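A day on the line at Clenunau

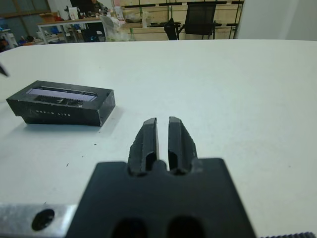
I went up to Clenunau on 23rd July to see what the border looks like now that the district council has voted to hold a poll on which side of it the town should belong to. The bus from the coast takes 49 minutes and was half full.

The line runs down the middle of the main street. On the north side the lampposts are green and on the south side they are gray, and apart from that you would have trouble saying where one country stops. The old customs post closed years ago. It is now the office of the Sirko movement, which wants the town to join the south.

Palesa Oosthuizen runs the office. She gave me coffee and a map of the wards, which she had colored in herself. She thinks her side will take the two wards by the river easily and lose the hill. Her worry is turnout among people under thirty, many of whom work away during the week.

The unionist party, Dedis, has rooms above a shoe shop at the other end of the street. Makis Galanis, who sits for them on the council, was polite but did not want to talk about numbers. He said the poll should never have been called while the two governments are still arguing over pensions. If the town changes hands, no one has said who pays people who worked on both sides. I put the same point to Sirko later and got a leaflet.

In the afternoon there was a public meeting in the school hall. It was chaired by Asuka Yokoyama, a retired judge from outside the district, and both parties seemed to accept her. Each side had four speakers. The longest discussion was about the water supply, which comes from a reservoir in the north. A farmer asked three times who would own the pipes and sat down without an answer.

There was some shouting near the end over the flags on the bridge. The police moved a few people outside and the meeting went on.

I had expected to see more posters. The parties have agreed to put none up before August, when the campaign formally opens, and they have mostly kept to it. There is one old mural on the side of the bakery, from the troubles of the grandparents' time, and the paint has nearly gone.

The last bus back leaves from the north side of the square. I waited on the south side for ten minutes before a woman told me to cross over.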